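Tips for Hanging a Small Art Show at Home

So you have said yes to showing your paintings in your own living room. Congratulations, and condolences to whoever shares the bathroom. I have hosted the Tenddale open studio trail out of my apartment since my knees were better, and most of what follows I learned by doing it wrong in front of guests.

Start with the walls

Take everything down first, including the calendar and the thing your aunt made. People will look at whatever is on the wall with the same grave nod, and you do not want your best landscape losing out to a thermostat chart.

Hang to the middle of the picture. My rule is 61 inches from the floor to the center of each piece, big or small. Galleries argue over an inch or two either way. Pick a number and stick with it, and the room will look as if you had a plan.

To get the nail in the right place: measure the height of the frame and halve it. Pull the wire up tight with one finger, as if it were hanging, and measure from the wire to the top of the frame. Take the second number from the first, add what's left to 61, and mark the wall there. Do it with a pencil. I once used a ballpoint, and that dot is now a permanent part of the collection.

Use 2 hooks for anything wider than your shoulders. One hook lets a picture swing, and a picture that can swing will do so the moment a critic walks in, or your mother.

Leave gaps. Beginners want every piece up because every piece took so long. Put out half of them and keep the rest behind the bedroom door, where you can fetch one with a flourish if somebody asks whether there's more. (Somebody will ask. They are being kind. Fetch only one.) 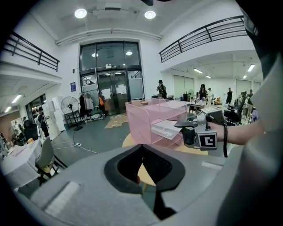 Labels are where good shows go to die. Title, year, what it's made of, price. Leave out the paragraph on your relationship with blue. Print them on heavy card in type your oldest visitor can read without bending, and fix them to the right of the picture with removable putty. Roll the putty warm in your fingers first or it won't hold. Don't press it onto fresh paint, which stays soft a good deal longer than the can admits.

If you hate putting a price on a wall label, number the pieces and hand out a list. Make 15 copies. You will get most of them back, folded into tiny squares.

Light

Ceiling lights flatten everything and make oil paint glare like a wet road. Turn them down and borrow clip lamps. Point them from above at a slant, then walk the room and look for your own reflection in the glass. All bulbs should be the same color. A mix of warm and cool will turn a perfectly healthy portrait seasick on one side.

Skip candles. I know they look nice. So did my curtains.

Food and drink

Nothing red, nothing orange, nothing with a dip. Small dry things that go in whole are best. Put the drinks at the far end from the art, so that people have to pass the art to get there, and again on the way back. This is the only piece of marketing I have ever mastered.

Leave out a guest book and two pens. The first pen will go home with a sculptor. 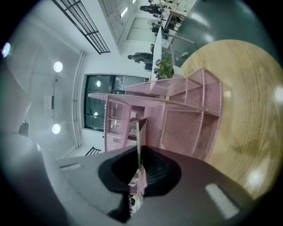

Imani Boateng wrote in after the last version of this page to disagree about the drinks. Put them in the kitchen, she says, with the door open. At her Braltwood show everyone was camped beside the bar by six, and the one big canvas in the room spent the evening behind a row of backs. She also hangs at 58 inches in a room with low sofas, where most of the looking is done sitting down.

I'll give her the sofas. On the drinks I remain stubborn, though I have moved mine a yard closer to the kitchen and will deny it if asked.

Taking it all down

Sold pieces stay up until closing with a small red dot on the label. It's polite to the others. When they do leave, wrap them in glassine or plain paper first and bubble wrap second, bubbles facing out. Bubbles facing in will leave their pattern on varnish, and the buyer will want to know what the circles represent.

Fill the nail holes with a dab of lightweight filler, let it dry, sand, dab again. White walls are never the same white – keep a jar of the real paint, with the name of the color on the lid. Mine says "hall?"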